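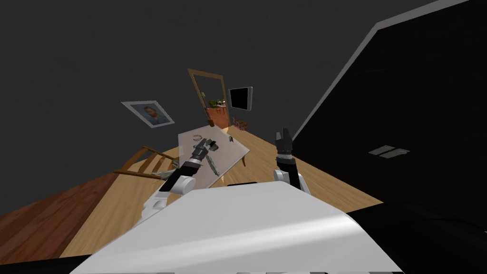
Section 9. Recording demonstrations in the simulator

Lerato Lekota, 12th July
Last updated: July, for Enow release 13

Before you begin this section, Enow must be installed and the two hand controllers must be paired (Section 7). You should also have a task file. If you do not have one, copy the tabletop task from the Gerkum starter folder and give it your own name.

9.1 Prepare the room

1. Open Enow and choose Rooms, then Living Room.
2. Load your task file. The table, the chair and the small objects will appear in the places that the file gives them.
3. Press Shuffle one time. The objects on the table move to new places inside the allowed area. Furniture and walls do not move.
4. Look at the table through the head view of the robot. The head view can be tilted, and in this room the table may sit diagonally on your screen. You do not need to correct it. The learning system receives the same view that you see, and we want it to learn from this view.
5. Check that every object needed by the task can be seen. If one is hidden behind an arm, move the arm, not the object.

Note: The living room also has things that do not belong to the task, such as the portrait, the television and the plant behind the doorway. Please leave them on. An earlier set was recorded with bare walls, and the policy we trained from it became confused in every furnished room.

9.2 Record one episode

1. Bring both arms to a comfortable start position. For tasks with one arm, choose the arm that is nearer to the object and hold the other one up and away from the table, with the gripper open.
2. Press Record. Wait until the red mark stops blinking.
3. Move the working gripper over the object and stop for a short moment.
4. Lower the gripper slowly. With long tools, such as the one in the starter task, turn the wrist first so that the fingers close across the handle.
5. Close the gripper, lift, and carry the object to the goal.
6. Open the gripper, raise the arm and press Stop.
7. Choose Keep, Keep as failed, or Discard.

Caution: Do not pause the simulator during an episode. The clock of the controllers continues to run, and the actions and the pictures will not match afterwards. An episode with a pause must be discarded, also when the grasp was good.

Note: "Keep as failed" is for honest mistakes, for example when the object slips. If you were interrupted by a phone call or by a colleague, choose Discard.

9.3 How many episodes

A full set for one task is 2,000 episodes, shared between all operators. Press Shuffle before each new episode. After 13 episodes, change the start position of the arms also. Operators forget this step very often, and then all the arms in the set begin from the same place.

Take a rest when your hands feel tired. Tired operators make small shaking movements, and the system learns them.

9.4 Save and send

1. Choose Session, then Close and Check. The check can take several minutes.
2. Read the list of warnings. "Gap in actions" means that the episode must be removed. "Long idle" can be accepted if you waited on purpose.
3. Write your operator name and the task name in the notes field.
4. Choose Send to Lanstead. Keep the local copy until the status changes to Received.

If the status stays on Waiting until the next morning, send the session again under the same name. The server will not store it two times.

Related sections
Section 7. Pairing the hand controllers
Writing a task file for Enow
Warnings and what they mean
Moving sets from Lanstead to Chaimongkol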